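Looking after the Prirkalus hands: my bench tips

I've had our two-handed Prirkalus set up at the white table since October, and most of what goes wrong with it is dirt. Honest, plain dirt! The tabletop is glossy, so every speck shows, and whatever is on the table ends up on the fingertips. I wipe the lot down with a barely damp cloth before I power up (never spray anything near the joints, please) and go over the black finger segments with a soft paintbrush.

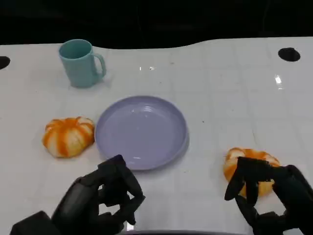 Next job is the wrist screws. Mine work loose after 50 hours or so of grabbing, and you'll feel a tiny wobble if you rock the palm with the power off. Nip them up by hand with the 2 mm key, then stop. I stripped one showing off, and the replacement from Garrido took ages.

Cables after that. Leave a lazy curve at the wrist, then turn it slowly through its whole travel and watch for any spot where the cable pulls tight. For a grip check I like light plastic dishes and something lumpy and round, always put back in the same spots, so if a grab goes wonky I know to look at the hand first.

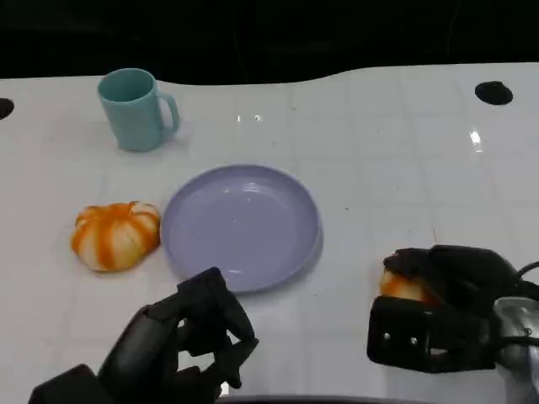
Prondgate wrote in to say a dry toothbrush beats my paintbrush for the finger gaps, and to colour a dot of paint across each screw head so you can spot one that's turned. I'm pinching that second one!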